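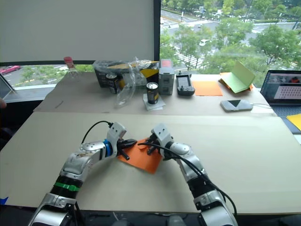
List: Korbridge paper-folding
Subject: Re: Re: first crease drifts on single-color stock
Message 852 in archive

Xiaoqing Du wrote:
> I cut the orange sheets to 600 mm for the Stukley window display and
> the first crease still walks off the diagonal by the time I reach the
> far corner. Same result on the glass bench and on the kitchen table.
> Is this the paper or the surface? The Chevalier stock is what we have,
> so please don't tell me to buy something else.

Surface first, then paper.

Glass is too slick for a sheet that size. The lower layer slides while you are lining up the upper one, and you only notice at the far corner. Lay a big piece of plain cardboard over the table, flat side up, no print, no fold lines. Tan is good under orange: the edges are easy to see. Smudges on the board don't matter if they are dry. Ridges do.

Procedure I use for the first crease:

1. Set the sheet at an angle to the board so the fold line runs straight away from you.
2. Take the upper edge at two points and bring it over. Don't pull it taut.
3. Match the corners, hold, and press from the middle of the fold outward.
4. Open, check, and only then run the bone folder down it.

Pressing from one end pushes all the error to the other end. I suspect that is what you are seeing.

On the paper: check the grain. Bend the sheet gently both ways without creasing it – the easier direction is parallel to the grain. A diagonal crosses it at an angle either way, so expect a slight pull to one side. If every sheet drifts the same way, turn the next one a quarter turn and compare.

Keep drinks, bottles and baskets on a second table. Kraft paper is fine as a cover there, but I would not fold on it. It wrinkles under the heel of the hand and the wrinkle prints through.

Nundinness has the crease chart as sheet 19 if you want the angles.

Sign up for the monthly list digest. You can unsubscribe at any time.

Comments (3)

pleatline: Middle outward fixed it for me. Mat board also works but costs more.

Xiaoqing Du: Turned the sheet, drift reversed. So it was grain, at least partly. Will redo the rest on cardboard.

r_3269: What weight is the Chevalier?

Last updated: April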